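I finally read the Sollside write-up on learning to tidy bedrooms from hand-held gripper demos. The headline is 1,275 demonstrations and 80 percent success in rooms the policy never saw. 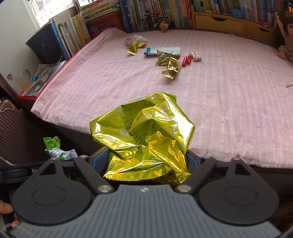 A gold foil wrapper in the gripper, with more on the bed.

Foil is a fair choice – it's shiny and it changes shape when you squeeze it. But 80 percent of what? Hedvika Brabec's appendix scores a pick as a success once the object leaves the sheet.
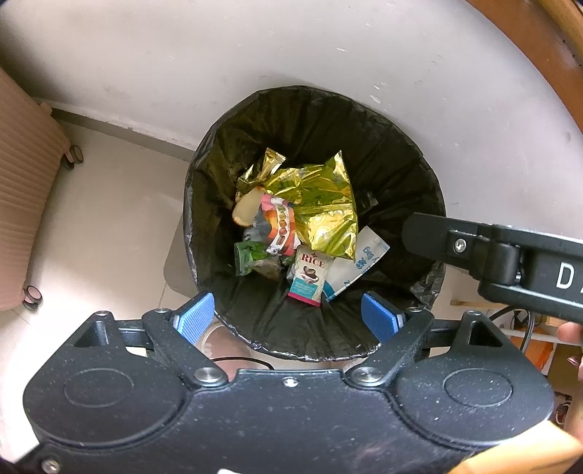
Getting trash into a bin is a separate table, with fewer trials and no baseline. I'd like to see that one rerun by someone outside the lab before I believe the title.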